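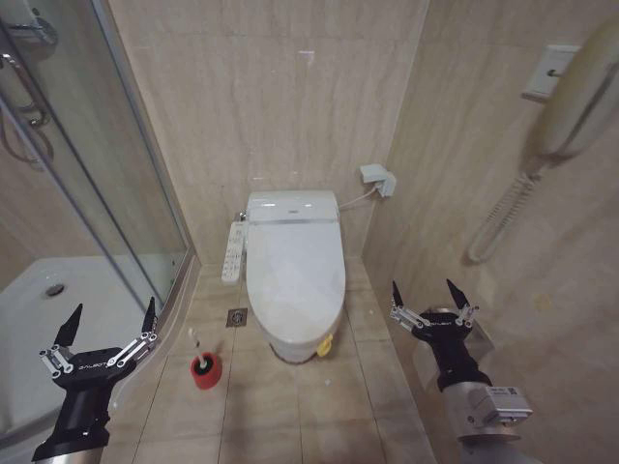

A bathroom with a bidet seat and a glass shower enclosure, between the two grippers.

Services > Lodging > Bathroom care > Interviews

Akosua Akpalu runs Drastine, the bathroom care service that Plivar sells to small hotels and guesthouses. The service leases out two-armed robots along with the software, the cleaning tools and a technician on call. I spoke with her at the Huenchumán, a 27-room guesthouse that signed up in August. My own questions were mostly about money and breakage, and she took them in that order.

The base plan costs $462 a month for one robot. Tools are included, and so are software updates. Cleaning fluid is extra. "People ask if they can use their own," Akpalu said. "They can, if it's on our list. The list is short right now. We're testing more products, but I won't tell a customer yes until we've run it on the seals for a while."

I asked what the robot does in a bathroom with a normal customer. She said the job starts with the toilet, goes on to the shower walls and tray, and ends with the floor. The sink is an option. Mirrors are not offered yet. "We tried mirrors. We got streaks. Housekeepers wipe them again anyway, so we took it off the sheet."

A toilet job takes 11 minutes in the standard setting. A trained housekeeper is much quicker, and Akpalu did not argue the point. She said the sales case rests on what else the housekeeper can do in that time, such as beds and laundry. "If you only have a few rooms to turn over and plenty of staff, I'd tell you to keep your money."

Bidet seats came up several times. They have a cord, a side panel with buttons, and narrow gaps where the seat housing meets the bowl. Early on, the machine would brush against the panel with the back of a hand. "The seat does what it's told," she said. "If you press wash, it washes." The software now marks the panel and the power cable as places to keep clear of, and the panel is left for a person to wipe. That is written into the service sheet, which I was glad to see, although it is on the second page.

Glass enclosures are the other difficulty. Clear panels are hard for the cameras, and curved ones are harder. During setup, a technician walks the robot through each type of bathroom in the building and stores the edges of the glass. The Huenchumán needed 2 such visits. If the owner remodels, the setup has to be done again, and there is a charge for it.

"Tell us before you change the shower," Akpalu said. "We had one place swap the doors over a weekend and then call to say the robot was acting lost."

She recommends brightly colored tools and holders. A white brush holder on a pale floor can be found, but the search takes longer. Red and yellow have given her the fewest calls. Customers who want everything to match the tile can have that too, and she lets them know what to expect.

Nii Boateng manages the Huenchumán and joined us for part of the conversation. He was less interested in the arms than in the schedule. He runs the robot between checkout and midafternoon and keeps it off the guest floors in the evening. "It's fine on the bowl and fine on the shower walls," he said. "Corners behind the toilet, I still send someone in. Hair in the drain, I still send someone in."

His main complaint was the grip tips, which wear down. Plivar replaces them under the plan, but he once waited longer than he liked for a set. Akpalu said each customer now gets a spare set at delivery. Boateng said he had his in a drawer at the front desk.

He also brought up thresholds. The robot rolls over a low strip without trouble, but a raised sill needs a ramp, and the ramp has to be put down and picked up by hand. Two of his rooms have such a sill. He has left them off the route.

I asked Akpalu about Tilletum, a competing service that charges by the room. She said she had not used it and would not comment on its results. On pricing, she said per-room billing may suit a place with a short season, and that Plivar is looking at a seasonal plan of its own. The current contract runs for a year, with one free pause.

Support is by phone during business hours. Outside those hours, customers can park the robot with a button on its back and leave a message. Boateng has done this once. The call was returned the next morning, and the robot was back on the route before checkout.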